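Dratbridge Home Forum > Floors > Real wood or not?

Parquet refinishing "without sanding" — anyone fallen for this?

hollisp
Posted 9 December 2022
We bought a 1950s place in October and most of the downstairs is parquet. A guy from a local outfit quoted us 2000 for a full sand and refinish. Then my sister-in-law sent me a link to the Zinditz renewal kit, which is 162 and claims to bring back "original color and depth" with no sanding at all. I have my doubts. Every before picture on their site is taken in the dark and every after picture is taken next to a window. Has anyone used it on a floor they had to keep living with?

mudroom_max
Used it in a hallway. Looked great for six weeks. Then it went cloudy wherever people walk, and you can't sand it off without gumming up the paper. Save your money.

slamet_majimbun
I'll disagree with Max a little. I did our dining room with it and it's fine. You have to get every bit of old wax off first, and I'd bet most of the bad reviews come from people who mopped once and called it clean. Slamet Majimbun, if you want to look up my longer post on wax removal, it's in the archive under my full name.

mudroom_max
I stripped mine twice. With their own stripper, sold separately of course.

hollisp
That's the part that bugs me. By the time you add the stripper, the pads and the "recommended" second bottle, how far are you from paying someone? And how would I even know if there's wax on it? The sellers told us the floor was "sealed," and they also told us the roof was new.
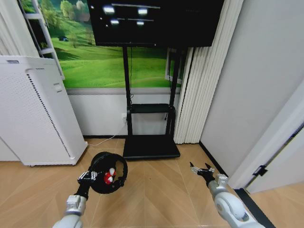 Mostly I want to know whether light parquet like ours needs anything. My husband says leave it alone. The quote guy says it's "thirsty," and I have never met a flooring salesman who thought a floor had had enough to drink.

tess_on_elm
Put a few drops of water in a corner and wait. If it beads, the finish is still doing its job. If it soaks in and leaves a dark spot, you have bare wood there and no bottle of polish is going to fix that. Try a few places, especially by the doors.

slamet_majimbun
The water test won't tell you about wax though. Water beads on wax too. Rub a hidden spot with a bit of mineral spirits on a white rag and see if it comes up yellowish.

tess_on_elm
Fair, do both.

grainofsalt
I'd get a second quote before anything else. We were told our floor was too thin to sand by one company and "plenty thick" by the next, who had De Haan on the side of the van. Neither of them measured. Pull up a floor vent if you have one and look at the edge of the wood yourself.

mudroom_max
Agree on the second quote. I paid 1232 for two rooms after the kit fiasco, and a good part of that was labor getting the gunk off.

hollisp
We do have a vent in the back room. I'll pull it up and try the water and the rag before I call anyone. Still not buying the kit.

slamet_majimbun
Your floor, your call. Mine still looks good.

mudroom_max
Post a picture of it next to a window and one in the dark, then we'll talk.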